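Stirnbridge grasp fault

The Stirnbridge grasp fault was a software failure in the Hisero tabletop simulator, a program used to rehearse the picking and placing of household objects by robot arms. It was first reported on September 7, 2018, by Sayaka Hayashi, then a test engineer at the Stirnbridge laboratory in Flultasham, and it kept her and her colleagues busy for a good deal longer than any of them would have liked.

Background

Hisero ran its arms through furnished rooms, with dishes, books and ornaments set out on a table. Glass surfaces had been added shortly before the fault appeared, and they were a welcome addition — people do own glass tables, after all, and an arm that has only ever practiced on solid ones has a lot left to learn.

The fault

In 22 of 109 trial runs, the arm came down past its target height and pressed into the tabletop. The simulated depth sensor was reading through the glass and reporting the floor as the nearest surface. The collision check, which ought to have stopped the arm, took its heights from the same reading and so let the motion go ahead. No real equipment was damaged, although the same control code had been due to go onto two Ikeda arms that month.

Correction

Itsuki Hosoda separated the collision check from the depth sensor and gave every table a fixed height of its own. He also had the arm pause 5 centimeters above any surface before closing its fingers, a slow and rather patient habit that later versions kept.
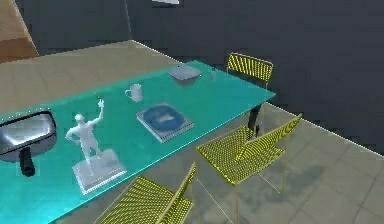
A simulated glass-topped table with a statue, a mug, a book and a bowl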